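Household Goods Room, Prikulville – progress report no. 2
To: Suha Boutros, Zandix Small Grants
From: Arsen Palamarchuk
Covers the work up to the end of October

Hi Suha,

The official form gives me a box the size of a postage stamp for "activities to date", so I'm sending the long version again and you can trim it however you like. You said last time you liked the long one. You may regret that!

Where we'd got to

When I last wrote we had boxes everywhere, no real catalog, and a big argument going about whether a half-used bottle of dish soap counts as an item. (It does. It goes in with its cap taped and a note of how full it was when it came in.) The idea hasn't changed from the application: a proper working collection of the ordinary stuff people keep under the sink and next to the washing machine, in the packaging it's really sold in, in the state it's really in after people have had it at home. Bottles, tubs, refill pouches, spray heads, boxes of powder that have gone solid. People who design labels, or test caps, or work on how older folks tell one bottle from another, can come and use the real thing instead of a clean sample straight from the factory.

So, the catalog. We now have 533 items entered, each with a number, a short description, the language on the label, the net content, and a wear note. Walid Tannous did the bulk of the typing and I owe him several lunches. The wear note took the longest to get right. We started out with a score from one to five and dropped it after a couple of weeks, as Walid's three was my two and Nabil's three was anything without a hole in it. Now we just write what we see, in plain words: "corner rubbed", "print gone along seam", "label lifting at top". It's slower to write but much faster to argue about.

The hall

I'm happier with the space than I expected to be. The daylight is lovely, and the long ceiling lights help a lot with small print once the afternoon gets dull. We did have a glare problem on anything shiny, mostly clear bottles and the foil pouches. Nabil Haddadin spent a whole morning moving one foil pouch around the hall a few feet at a time and muttering at it. His answer was simple enough: shiny things get looked at from an angle, with the light coming from the side, and we wrote that into the handling sheet. Cost: nothing, my favorite kind of fix.

The big green board is staying up, by popular demand. Thaddeus Halvorsen wanted it gone, then found that white and cream packaging is much easier to judge for yellowing with something strong-colored behind it. He has now asked for a second one. I've told him to ask me again in the spring.

Foreign-language labels

This is the part of the grant you asked about specifically, so here's where it stands. We promised a good spread of packaging that isn't in English, and that shelf has grown faster than any other. Chinese laundry products are the strongest group now. They're a great test of our wear notes too. The text on the back of a detergent bottle can be really dense, with tiny characters in tight columns, and a rub mark that would be no big deal on a large logo can take out part of an instruction.

We settled two rules for these. First, we copy the net content exactly as printed, in the original characters, and add the plain number next to it in the catalog. Second, the wear note has to say whether the damage touches the text or only the background color. Small thing, but it's the question visitors ask first.

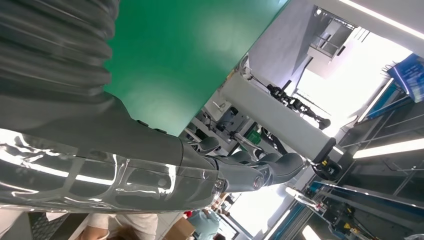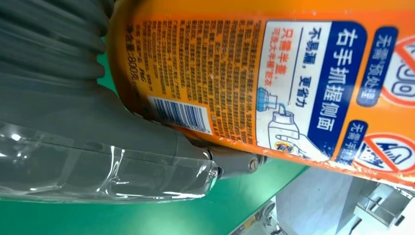

First picture: the hall, with the green board, the window and the ceiling lights. Second: orange laundry detergent bottle, net content 800 g, print worn and chipped along the lower edge.

The orange bottle makes a good case for the plain-words approach, by the way. Its entry says "lightly scuffed, small white marks along one long edge, heaviest near the corner", and anyone reading that knows where to look. Under the old scoring it would have been a two or a three depending on who'd had coffee.

Bright solid colors in general are turning out to be useful. White chips jump right out on orange, and they're a pain to find on pale blue. Walid suggested we go back over the pale bottles a second time under stronger light, and we're partway through that. A few of them have had their notes rewritten already, always in the same direction, with more wear than we'd first put down. I think we were simply missing it.

Visitors

Two groups have used the collection since my last report. The first was a packaging team from Lumuretti, who spent a day with the fabric softeners and wanted to know which caps people overfill. We couldn't tell them that from the bottles, but they went away with a long list of drip marks and where the drips end up (mostly over the dosage table, poor things). They've asked to come back and they'll pay for the day next time.

The second was a small evening class in graphic design that Suha, you may remember, came to us through your newsletter. They were great fun. They picked out labels in languages none of them could read and tried to guess what was inside and how to use it. Some of the guesses were alarming. A drain cleaner was taken for shampoo by nearly the whole table, and I've kept their notes, as I think there's a little exhibition in it if you'd be up for that conversation.

Money

Short version: we're on budget. Of the running costs, $2268 is left for the rest of the grant period. The one overspend was storage. I'd put down $300 for crates and dividers and it wasn't enough, so I bought another 30 crates out of the printing line, which we've barely touched. I'd like your okay on that after the fact, please, and sorry for not asking first – the crates were on sale at Zoubi and the sale was ending at six. Receipts are in the shared folder.

Nothing has been spent on travel. I doubt we'll need it, and I'd be glad to move it over to labels and archival tape if your rules allow.

What hasn't gone well

Leaks. I said in the application that leaks would be "managed", and they've mostly managed us. Powder boxes are fine, bottles are fine if the cap is taped and they're stored upright, but refill pouches are terrible. One of them let go inside a crate over a long weekend and took a stack of paper labels with it. We lost the loose labels but saved everything else in the crate, and the whole corner smelled of fake lavender for ages. Pouches now go in a lined crate on the lowest shelf, on their own, and they get checked whenever somebody's passing.

The translation work is behind. I'd hoped to have short English summaries for every foreign-language label by now, and we have them for maybe half. The laundry shelf is done apart from the smallest text. The cleaning sprays have hardly been started. I underestimated how much of the wording is set phrases that want a careful eye, especially the safety lines, and I don't want to rush those and get one wrong. Can we push that milestone back to the end of the grant period? Everything else on the plan can stay where it is.

And we still don't have a decent answer for smell. Visitors ask about it a lot (does it still smell like it did when it was new?) and the catalog has no field for it. Thaddeus wants one. Walid says he refuses to sniff 533 things, and I have some sympathy.

Next up

Finish the second look at the pale bottles. Get the catalog into a form we can share outside the group, which mainly means cleaning up the wear notes where we've used our own slang ("Nabil-ed" means something to us and to no one else). Start on the spray heads, which are sitting in a crate looking at me. I'd also like to invite a few people over for an afternoon to handle the collection and tell us what's missing. You'd be very welcome, of course, and please bring any odd bottles from the back of your cupboard. Taped caps, if you can.

If you could let me know about the crates, the travel line and the translation date, I'll update the form and send it back signed.

All the best,
Arsen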